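Since several of you asked about the Arnport lighthouse ghost, settle in. I've now stayed there overnight, which makes me the leading authority among people who own my coat.

The legend first. The keeper at Arnport was a man called Benmoussa, who went down to row out to a boat in trouble one July and never came back up. There are 287 steps in that tower. On certain nights you're meant to hear him climbing them, and he always stops two short of the top.

Why two short? Depends who's buying. The pub says he's ashamed to face the lamp. The woman in the chip shop says it's his knees.

There is also a curse. If you're standing on the top step when he stops, you go out to sea within the year. In a fishing town. They must be losing people to it daily.

My guide was Andor Juhász, who runs the night tour and has told the story so often that he now does it while looking for his keys. He charges 12 quid and you get a blanket. The blanket is the most frightening thing in the building.

We went up at eleven. Andor told us to keep silent and listen, then talked for forty minutes about parking.

At ten past midnight I did hear something. Slow, heavy, regular, coming from below. My neck went cold. A man from Gandus grabbed my sleeve and said a word I won't repeat.

It was Zlatko Jurić, who had paid for the tour and turned up late. He stopped two steps from the top to get his breath. I have never seen eight people so pleased and so disappointed at once.

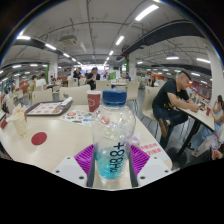

Now, the bit I can't explain. Zlatko swore he'd followed somebody up. He thought it was one of us, lagging behind. Big chap, wet boots, didn't answer when he said good evening.

We counted heads. All present since eleven. Andor, for the first time that night, had nothing to say about parking.

Before anyone writes in: yes, I know about echoes. Yes, Zlatko had been to the pub. Yes, the stairs were damp in places, but it's a lighthouse in Arnport and so is everything else, including my sandwiches.

I asked at the museum next morning. They have a logbook, a hat and a leaflet blaming the whole thing on seals. I'd like to meet the seal that does 287 steps.

Would I go again? I've been told the Trodel ferry has a drowned piper who only plays the one tune, badly, for 100 years so far. There's a café on board and you can sit down. I'm booked on the late crossing.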